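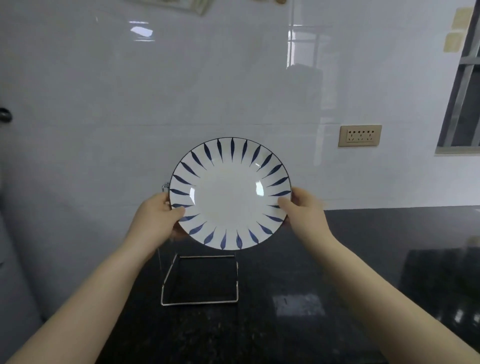

Nithin Mathew thinks we picked the wrong chore. If a machine can already clean a floor and fold a towel (sort of), he told me in the first week, then it can put a plate on a stand, and I'd be spending a whole semester proving something everybody knows. I wrote that down and taped it over my desk, and it ended up being the question for this report: can a machine put the dishes away yet?

So I spent most of the semester on plates. Not washing them, just the last bit, where a clean plate goes from your hands to wherever it lives. I like this bit because people do it without looking! You hold the plate by the edges with your thumbs in front and your fingers around the back, you lower it, and at some point your hands just know it's resting on the wire and you let go. That "just know" part is what I wanted to understand.

Our arm is a secondhand Weltix with a two-finger gripper, and we called the whole setup Irkura (Araceli Ortuño named it and won't say why). I ran 200 tries with the same dinner plate and the same kind of wire stand, and I scored a try as good only if the plate was standing on its own five seconds after the gripper opened. The arm got 41. I was hoping for half, so that was a rough afternoon.

What went wrong was mostly three things. Glaze is shiny, and the depth camera hates shiny, so the plate would have holes in it on the screen, and a bright spot could move the rim over by enough to matter. Wire stands are worse – thin chrome rods pretty much vanish, and if there's polished stone underneath you get a second set of rods in the reflection. And then there was the letting go. With two fingers pinching one spot on the rim, the plate swings a little, like a sign on one nail. We never broke the good one, but the practice plates had a hard life.

Prakash Subramaniam suggested using two arms, one on each side, and we borrowed a second Weltix for the end of the project. I only got 60 tries in before it had to go back, so please don't read too much into this, but the swinging basically stopped. The seeing problem didn't get any better at all. When the plate went in the wrong place it now went there very steadily.

I also timed people, just for fun at first. Putting a plate on the stand took a person roughly two seconds. The arm needed most of a minute, and a lot of that was it sitting there deciding where the rods were.

For the shop-floor side I visited Villanueva, a small tableware warehouse, and got to watch the packing line in August. They do have a machine that moves plates, and it's fast, but every plate comes in flat, facing up, in the same spot, and it lifts them with suction. Give it a stand in somebody's kitchen with the light coming in sideways and I don't think it would know where to start. The people there still do all the display pieces by hand.

Back to Nithin, then. I'd say he's partly right. The motion is easy and we could program it in a day. Finding the stand, and feeling when the plate has landed, is where we got stuck, and I didn't find anything cheap that fixes both. Next semester Araceli wants to put a touch sensor in the fingertips and I want to try matte tape on the rods, which feels like cheating but I'd still like to see the number.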